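Abril, onze e tal da noite

Cheguei a casa com as costas feitas num oito e a cabeça ainda na bancada, por isso escrevo já, antes que se me misturem os dias todos. Passámos a tarde a comparar mãos. A Semple, com muitos dedos, ficou no braço direito, e a Vondine, mais simples, no esquerdo, e eu ali no meio como um árbitro que tem preferências e faz de conta que não. Gosto da Semple desde que a tirei da caixa, confesso, mas prometi a mim próprio que este diário seria justo com as duas.

O plano era modesto: loiça de todos os dias, o tapete escuro por baixo, e repetir até cansar. O controlador da Dudavport portou-se bem quase sempre, só que de manhã tinha ficado com o limite de corrente em 3000 e perdi uma boa meia hora a perceber por que é que os dedos fechavam com tanta convicção. Baixei para 1000 e passou a ser outra conversa – muito mais delicada, quase educada. A taça branca é a que me dá mais gozo, pela borda, que obriga os dedos a entrar e a procurar o sítio deles. 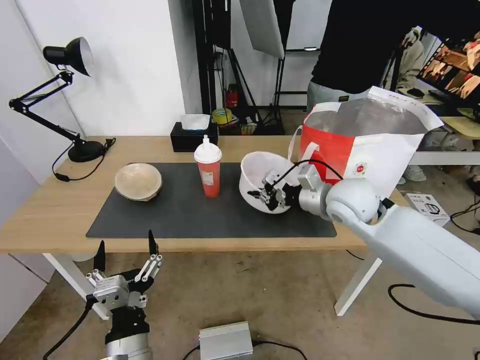 Porque é que não uso a mesma mão nos dois braços?
Porque com uma de cada lado o controlador, a luz e a mesa são os mesmos para ambas, e a diferença que aparece nos registos vem sobretudo das mãos.

Ficaram 196 tentativas gravadas, o que para uma tarde só me parece muito decente, e a última pasta leva o número 3099, que apontei aqui porque amanhã já não me lembro. Ainda não vi as curvas de força com calma. A minha impressão, que vale o que vale, é que a Semple perdoa mais os erros de posição e que a Vondine é mais rápida a largar, e eu nunca tinha dado grande importância ao largar.

A Cikeck respondeu finalmente acerca das almofadas de silicone mais macias: seguem para a semana – oxalá! Quero experimentá-las na Vondine antes de dar opinião a quem quer que seja. Agora vou aquecer a sopa e deitar-me, que amanhã às oito tenho de recalibrar o pulso esquerdo.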